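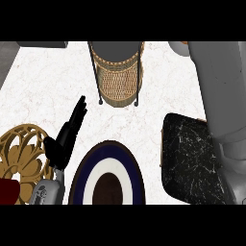
Zuletzt geändert: Juni

Marmor-Arbeitsplatte reinigen und imprägnieren

Marmor ist ein Kalkstein und reagiert auf Säure. Zitronensaft, Essig, Wein und viele Badreiniger lösen die Oberfläche an. Zurück bleibt eine matte Stelle, die sich nicht wegwischen lässt, weil sie kein Fleck ist, sondern eine Verätzung. Öl und Kaffee dagegen ziehen in die Poren ein und lassen sich mit etwas Geduld meist wieder herausholen. Beide Fälle werden unten getrennt behandelt.

Was Sie brauchen

pH-neutrale Steinseife oder ein mildes Spülmittel
zwei Mikrofasertücher, ein Baumwolltuch ohne Fussel
Natron oder weiße Heilerde
Frischhaltefolie und Malerkrepp
eine Imprägnierung für Naturstein, lebensmittelecht
Schleifpapier in Körnung 1.000, nur für geschliffene Platten

1. Abräumen und abwischen

Alles von der Platte nehmen, auch schwere Körbe und Gestelle. Nicht schieben, sondern anheben, besonders wenn sie auf Metallfüßen stehen. Krümel mit einem trockenen Tuch aufnehmen. Dann einen Spritzer Steinseife in lauwarmes Wasser geben, die Platte in Bahnen wischen und sofort mit klarem Wasser nachwischen. Zum Schluss trocken reiben. Seifenreste machen die Oberfläche mit der Zeit stumpf.

2. Fettflecken herausziehen

Natron mit wenig Wasser zu einer Paste rühren, die nicht mehr läuft. Etwa fingerdick auf den Fleck streichen und dabei den Rand gut überdecken. Folie darüber, mit Krepp festkleben, mit einer Nadel ein paar Löcher stechen. Über Nacht liegen lassen, dann die Folie abnehmen und die Paste ganz durchtrocknen lassen. Erst danach mit einem Holzspatel abheben. Bei alten Ölflecken muss man das bis zu 4 Mal wiederholen – wer nach dem ersten Durchgang aufgibt, sieht oft kaum einen Unterschied.

3. Verätzungen

Auf einer geschliffenen, also matten Platte kann man kleine Stellen selbst angleichen: Schleifpapier nass machen, ohne Druck in Kreisen arbeiten, oft abwischen und prüfen. Auf polierten Platten bitte nicht schleifen. Dafür gibt es Marmorpolierpulver, und bei größeren Flächen kommt besser der Steinmetz.

4. Imprägnieren

Die Platte muss trocken sein, nach dem Wischen also mindestens einen Tag warten. Das Mittel zuerst an einer verdeckten Stelle testen. Dünn mit dem Baumwolltuch auftragen, nach Herstellerangabe einwirken lassen und den Überschuss gründlich abnehmen. Was auf der Fläche antrocknet, gibt Schlieren. Fenster auf.

Ob eine neue Schicht fällig ist, zeigt der Tropfentest: etwas Wasser auf die Platte geben und eine Viertelstunde warten. Bleibt darunter ein dunkler Fleck, zieht der Stein Wasser.

Zum Alltag

Flaschen mit Öl und Essig auf ein Tablett stellen. Zitronen auf dem Brett schneiden. Heiße Töpfe gehören auf einen Untersetzer – Marmor verträgt zwar Wärme, aber schnelle Temperaturwechsel können Risse geben. Scheuermilch und Stahlwolle bleiben im Schrank.

Fragen zu Granit und Quarzkomposit beantworte ich auf einer eigenen Seite, die Pflege ist dort eine andere.

Vittoria Fabbri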